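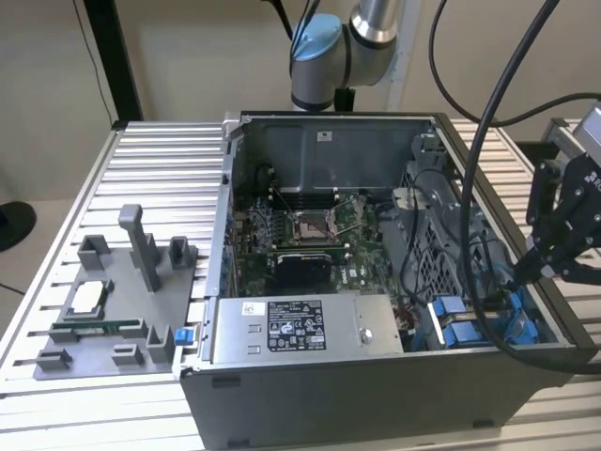 Software person wanted: robot control, perception and planning for PC assembly and teardown

Hi! I run the robot software side at Haltine, and I'm looking for one more person to come write it with me. We teach an arm to do the fiddly things people do inside a desktop computer: pick up a processor, set it in a socket, push a memory module home, get a drive in or out of its cage. The hardware mostly exists. The code is where we're behind, and that's where you'd come in.

I'm writing this ad myself, so it will read more like an email than a job posting. Sorry to anyone who likes bullet points with "synergy" in them.

What the work looks like

Our stack is called Pelon. It's a mix of C++ (the control loop, the gripper driver, anything that has to be on time) and Python (perception, task scripts, all the tooling). It started as my weekend code and you can still tell in places. There are 1393 tests now, which sounds great until you notice how many of them test the config parser. I'd love your help fixing that.

Day to day you'd bounce between three areas:

Perception. We get views from a fixed camera and from a small one at the wrist, and they disagree with each other more than I'd like. A sheet metal case is full of shiny surfaces and little round holes, and our pose estimator falls in love with the wrong hole all the time. Depth on bare metal is a mess too. If you've ever fought with hand-eye calibration and come out the other side, I want to hear about it.

Planning. Getting the gripper down to a drive without catching a cable is my current headache. Cables move, they're thin, and they aren't in the CAD model. Right now we wrap a fat keep-out volume around anything cable-ish and hope there's a path left over. Sometimes there isn't! I have ideas for something smarter, and I'd much rather hear yours.

Control. Seating a part is all about contact. We do compliant moves with a search pattern at the end, and the gains are hand-tuned per task. I'd like to stop doing that.
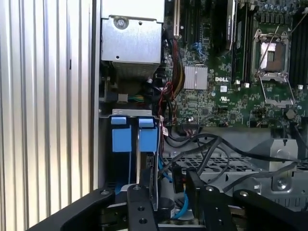 Who I'm hoping to hear from

Somebody who writes code other people can read, and who doesn't mind standing next to a machine for an afternoon with a laptop balanced on one arm. You should be comfortable in C++ or Python and willing to get comfortable in the other one. You should know your way around rigid body transforms (we all get the order wrong sometimes, but you should know how to find out that you did).

Nice to have: motion planning, force control, ROS or something like it, point clouds, log replay tools. Our replay viewer is called Bosman and it's my favorite thing we've built, but it leaks memory like crazy on long runs. If that sentence made you want to open a profiler, please apply.

I don't care what your degree is in, or if you have one. Hobby projects count. So does a few years of writing boring, solid software for some other kind of machine.

The practical stuff

It's a full-time job at our Hallgate office. You can do up to 17 hours a week from home once you're settled in, more when you're deep in simulation work and don't need the arm. There's a small team on the software side and you'd be paired with me for the first stretch, so you'll have to put up with my opinions on naming variables. We do code review on everything, mine included, and please be tough on it.

How to apply

Send me a short note and something you've made. A repo, a write-up, a video of a thing moving, whatever you like. Tell me about one bug that took you way too long to find and what it turned out to be. That's the part I read first! Skip the cover letter if you hate writing them.

Put "Pelon job" in the subject line and use the contact form on the Haltine site. Applications are open until 2020-04-10. I'll write back to everybody, and if we both like the sound of it we'll have a call, then a small paid task on recorded data, which you can do from home in your own time.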